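From: Ilham Lau
To: gresberg-roads list
Subject: Re: [gresberg-roads] Remarking the Urquijo road, lower section

Xuelian Zeng wrote:

> Before the order goes to Primudov I would like the list to settle three things.
>
> 1. Paint or thermoplastic for the lower section. Primudov has quoted both. The paint is cheaper this year and we would be repeating it sooner.
>
> 2. Whether we seal cracks before or after the markings go down. The contractor says either is fine. I don't believe that.
>
> 3. The wall side. The draft plan has an edge line along the full length of the stone wall. I can't find who asked for it or what standard offset was used.
>
> The survey sheet gives chainage in meters from the bridge, but the Cudesis export starts from the junction, so the two disagree by 184 m. Please say which one you are using when you reply.
>
> Xuelian

All chainages below are from the bridge.

On 1: thermoplastic for the triangles and the transverse dashes, paint for anything longitudinal. The transverse markings take the wheels and the longitudinal ones mostly don't. Primudov will hold the thermoplastic price if the order is placed before the end of January, and the preheating equipment is included. Mixed materials do mean two visits. I asked whether they could be combined and the answer was no, the crews are separate.

The asphalt there is smooth and has worn patchy, lighter in some places and darker in others. It needs a primer under thermoplastic at that age. The quote has primer as an optional line. Please make it a fixed line, otherwise it will be dropped on the day.

On 2: seal first, then mark. Sealant over a marking leaves a black band through the white, and the beads don't hold on it. The sealant needs to cure before anything hot goes near it. The data sheet for the product we used on the upper section gives a cure time at one temperature only, so I would ask the supplier for the low-temperature figure instead of guessing. Anything that is only a surface scuff can be left alone. Someone has to go along with a wire brush and a crack gauge and sort one from the other - I can do the stretch from 0 to 804 if someone else takes the rest.

On 3: the edge line came from me, two drafts ago, and it should have been removed. The reasoning was that the wall is low and stands right along the pavement, so at night there is little to pick it out. Having gone back over the widths I no longer think a continuous line fits. It takes up width we can't spare on the approach to the bend, and drivers tend to move over toward the hillside, where the drainage is worse. My proposal is reflective posts behind the wall up to the bend, at the spacing in the draft, and no line. Posts can go in up to 200 mm behind the back face without disturbing the footing.

Two smaller points.

The Cudesis export labels every transverse marking as "dash" regardless of width. If Primudov prices from that file they will price the wrong quantity. Send them the drawing, with the export as a reference only.

The trees on the wall side should be looked at before the posts are ordered. Once they are in full leaf a post under a low branch does nothing. I would rather shift two or three posts than cut anything back, and the drawing has enough tolerance to allow it.

I will send a corrected drawing, revision 2, once I hear back on the primer. If there are objections to dropping the edge line please raise them on the list and not to me directly, so they stay in the archive.

Ilham

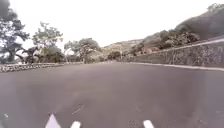

Why is road-marking thermoplastic applied hot?

Heat melts the binder so that it flows into the texture of the surface and bonds as it cools. Glass beads are dropped on while it is still soft, and they stay embedded once it sets.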